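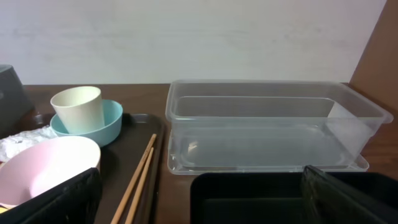

Is it worth swapping rigid fingertips for textured ones before changing the controller? Start with the fingertips, as they cost less and can be put back in an afternoon.

I ran the Galtovard two-finger gripper on both sets in March, 32 grasps per set, same arm, same wrist camera, same Flellano controller. The textured pads held 29. The rigid ones did worse, mostly on thin things. Chopsticks are the hard case - they lie almost flat on the tray and the fingers have to come down close to the surface without pushing on it.

Clear plastic is a separate problem. With the container sitting on its lid, both transparent, the wrist view gives the depth estimate very little to work with, and no fingertip will fix that. I raised the approach height by 4 mm and left it there.

The Tiongson pads are next. They are 2 mm thicker, so the closing width needs setting again first.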